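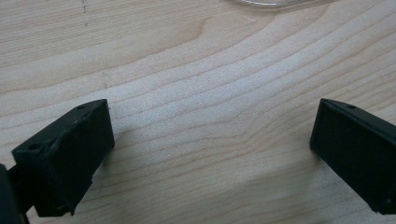 Last ferry to Iralach, and Åsmund Skjelbred had the wrong coat on. February. Stupid.

Fifty-three years since he'd left. The letter in his pocket said the house was his now, roof and damp and all, and would he come before the Branside people started asking again. They'd offered twice. Good money. He hadn't answered.

Rain sideways. Three others aboard, all asleep.

He thought about the kitchen. Mother's table, her thumb going along the grain while she talked. That's the tide coming in, she'd say. That's the sandbar. That's where your father went wrong. He'd beleived it was a real map. Took a pencil to it once, drew a boat. Got a slap, then a biscuit.
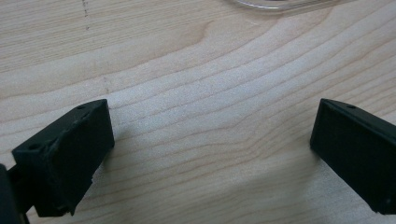

The tide coming in, the sandbar.

Marinho was on the pier with a torch. Older. Well, obviously.

"You're late."

"The boat's late."

"You're late," she said again, and took his bag.

Up the hill, no talking, wind too loud for it. Key under the same slate. The door stuck, then didnt. Cold air, soot, something like apples.

He went straight through in the dark, hand out in front. Found the edge. Got down on his bad knee and felt for the corner where the boat was.

"Put the light on, you daft man," said Marinho.

"In a minute," he said.

14 comments · 70 shares

© Dredico Stories | Contact | Back to top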